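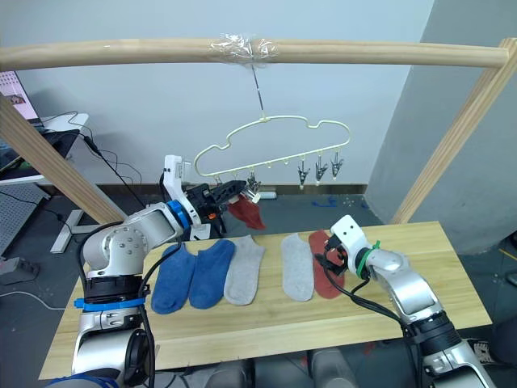

Buying a Two-Arm Cell: Questions We Keep Getting
Trerel equipment planning. Last revised Wednesday, September 9, 2020.

Should we buy one this year?
Probably not, if the business case is labor savings on laundry or light garment work. Hanging a sock on a clip hanger takes two hands, a soft item and a spring clip that has to be held open at the right moment. Two arms can be set up to do it. Whether they do it often enough to pay for themselves is a separate question, and the vendors we met in July answered the first one every time we asked the second.

What does the quote leave out?
Plenty. The Kutton quote covers arms, grippers and a base. It does not cover the table, the rack, cabling, a desk and computer for whoever runs it, or spare gripper fingers. Parveen Rana in purchasing went through it line by line and added 56 hours of setup labor that appeared nowhere. Ask for the fingers as a separate line. They are a wear part, and we have yet to see a sales sheet that treats them as one. 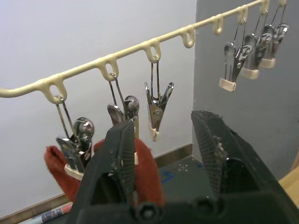

Get the lead time on those fingers in writing too. Lodhi offered us 2 spare pairs at no charge, and then it came out that a third pair would take 60 days to ship.

Do we need wrist cameras, or is one overhead view enough?
Budget for wrist cameras. Clips and loops hang close together, and a view from the head loses small parts behind the grippers. Oskari Seppälä argued for skipping them to save money and has since changed his mind. I would still refuse the "vision package" until someone explains what is in it besides the cameras and a cable.

How much floor space should we plan for?
More than the footprint on the data sheet. That number is for the base. You also need room for the reach of both arms, the work table, a desk nearby and a person standing beside it. Cables run along the floor, so price some covers.

Can we make our own fixtures?
Yes, and you should at first. A wooden bar on two posts, a bit of tape and a wire will hold a plastic clip hanger perfectly well for a trial. Do not pay for machined fixtures until you know which hanger you are staying with.
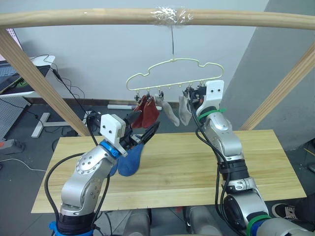 Fixture money spent early is usually spent twice. Trakon wanted a deposit on a custom rack before we had settled on a table height.

What should we ask for in a demo?
Your items, your hanger, and a full load from start to finish with no edits. Mixed colors that have to be matched in pairs are a fair test. Count every time a person steps in. Shagufta Sial asked for 210 pieces in a row at one visit and was offered a video.

Is leasing safer?
A little. Read the return terms - "normal wear" was not defined in either lease we were sent.

Who signs off?
Sadia Jatoi for anything on the capital budget. Send her the full cost sheet with the setup hours included, and leave the vendor's payback chart out of the packet.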